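The Hurnham Edge
Pocket knives, lanterns and other things we didn't need to buy 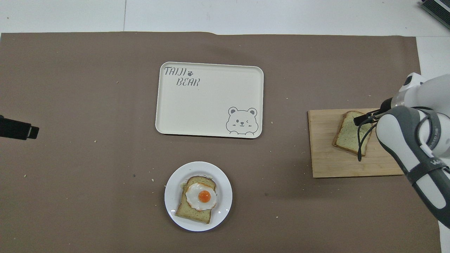
The Slipjoint Drawer: carrying a knife that does nothing much

I own a tactical folder. It has a glass breaker, a seatbelt cutter and a pocket clip that has ruined the upholstery of two cars. In nine years I have broken no glass and cut no seatbelts. I have opened a great many parcels, most of them containing more knives.

So since April I've been carrying a Matoušek slipjoint, the small one with the olive wood scales, and the tactical folder has gone in the drawer with the paracord bracelets.

A slipjoint, for newer readers, is a folding knife with no lock. A spring along the back holds the blade open by persuasion. Your grandfather had one and used it on apples, twine and his fingernails, often in that order. They come in a ridiculous number of patterns, and the people who collect them will argue over the shape of a bolster until the lamb's gone cold.

Mine weighs very little and disappears into a pocket, which I mean as praise, though it has disappeared into the wash as well. The olive wood came through that a bit greyer. I rubbed in some mineral oil and left it on the windowsill overnight, and the colour came back in most places. The carbon steel blade was less forgiving. It now has a patina, the word you use when it's your own knife. On anyone else's it's rust.

Karabo Buthelezi tells me I should have bought the Hunel in stainless and saved myself the bother. He may be right. I handled his and the walk and talk is very crisp, with a half stop you can hear across a room. The nail nick is a touch shallow for my thumbs, and in cold weather I'd be asking somebody else to open it. It also costs $216, against $126 for the Matoušek, and the difference buys a decent whetstone and a sandwich.

On sharpening, go easy. These blades are thin behind the edge and don't want the treatment you'd give an axe. A few light strokes each side on a fine stone, then a strop. An old leather belt works if you've outgrown it, and I had several to choose from.

As for the style question raised by Signe Kvam in her letter (bone, wood or micarta?), I'd say wood if you like fussing, micarta if you don't, and bone if you own a waistcoat. Jigged bone in a dark honey colour is lovely, and it makes me feel I ought to be winding a watch.

Do check the law where you live before carrying any of them. "It was my grandfather's" is a sentiment and won't get you far as a defence.

Next issue: Iker Lorente on the Oden brass lantern, and whether his eyebrows were a fair price.

Letters and corrections to Vendula Jurčo at the usual address. Photos of your own patina welcome, one per reader please.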